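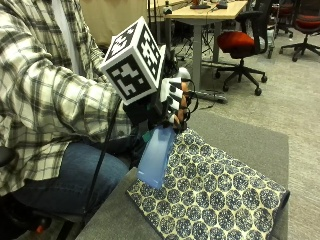
Right. Fabric spray. I have been told for years that a quick mist and a rub with the base of the bottle will take the creases out of a cotton cloth without an iron, and I have never believed a word of it. Thread, because I've now spent far too long on this.

The claim, as I first met it in a Clendmont leaflet that came through the door in March: spray, smooth, walk away, thirty minutes later your cloth is "as good as pressed". As good as pressed by whom, it doesn't say.

A full bottle of the Clendmont stuff wanted more money than I'll spend on scented water. So mine is tap water with a drop of softener in it, which every forum swears is the same thing. Forums swear to a lot.

The base of the bottle bit is the part that annoys me most. People talk about it as a technique. You turn the bottle over and push the bottom of it along the crease. It is a small hard circle and a tea towel is a large soft rectangle. I'd like someone to explain why that beats the flat of your hand.

(Someone will say "the weight of the water". Fill a mug then.)

Also you need something under the cloth. Carpet no, bed no, your own knee absolutely not. A desk or the top of a set of drawers is about right, provided you don't mind getting it damp. Metal or painted is fine. I wouldn't do it on bare wood whatever Jenine's blog says.

The Jenine post on this has 422 comments and I read more of them than I'm proud of. Half say it works like magic. The other half are asking the first half what fabric they used and getting no reply.
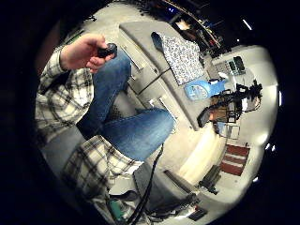
Top of the drawers, with the little blue floral cloth. Folded corner and all.

A thin printed cloth is the easy case, by the way. If the trick can't manage one of those it can't manage anything. Nobody's testing it on heavy linen napkins and I think we all know why.

My results, for what they're worth. Light creases from being folded in a drawer: mostly gone. But they're mostly gone if you hang the thing over a door overnight as well, with no spray and no effort.

Sharp fold lines, the sort you get from a packet: still there. Softer, I'll give it that. I could find every one of them with my finger.

Corners: hopeless. A corner that has decided to fold over will fold over again the minute you let go of it. Spray, press, let go, up it comes. I did the same corner so many times that it was the cleanest part of the cloth.

And it took me around 30 minutes before I'd call it dry, in a warm room in the middle of July. I don't want to think about doing this in winter with the washing already hanging off every radiator.

To be fair to it, the smell is nice. To be less fair, the smell is softener, and I could have had that from the wash.

Before anyone recommends it, yes, I've seen the Zerkesia smoothing board, and yes, it is £149. For a board. You can get an iron, an ironing board and a decent lunch for that and have change.

Someone is bound to reply that I used too much water, and the next person will say too little. I used what made the cloth feel damp and no more. If it's fussier than that, it isn't a shortcut - it's ironing with extra steps and no iron.

Where I've ended up: fine for a drawer liner, or a cloth going under a lamp. For a table with people sitting at it, get the iron out.

Next up is the Stanciu method for folding fitted sheets. I have low hopes.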